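Two arms on one table, part four: cables and gripper fingers

15 October 2023

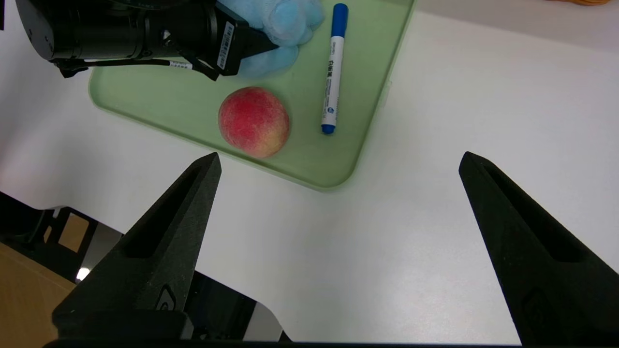 I spent most of the weekend on cable routing. The second arm had been losing its connection whenever the wrist turned past a certain point, and I had been blaming the Fluko driver board. I swapped it for the spare and the fault stayed put, so I went through the wiring with a meter. One crimp at the elbow was bad. I remade it, left 14 cm of slack at the wrist and put tags on the leads while I was at it.

The fingers are the other job. The first set from Tredness were too short for anything lying flat, and the arm had to come down so low that the housing nearly touched the table. Longer ones are better for that, but they flex a bit at the tips if I close them too hard. I have turned the grip current down to 44 per cent and will leave it there for now.

For practice I use a green plastic tray with a few things on it: a peach, a whiteboard marker and a light-blue cloth. The marker is fussy about angle. If the wrist is off by more than 4 degrees, one finger arrives first and pushes it along. The cloth is easier to grab but hard to let go of neatly.

The Zorngate software still takes two goes to find both arms at start-up. I have written a short script that waits and tries again. It is ugly and I will post it once I have taken my passwords out.

Still to do: a proper strain relief at the elbow, a better lamp because the white tabletop is shiny, and a second stop button on the left. The Du Plessis power supply I ordered is not due until December, so both arms are sharing the old one and I am keeping the speed low.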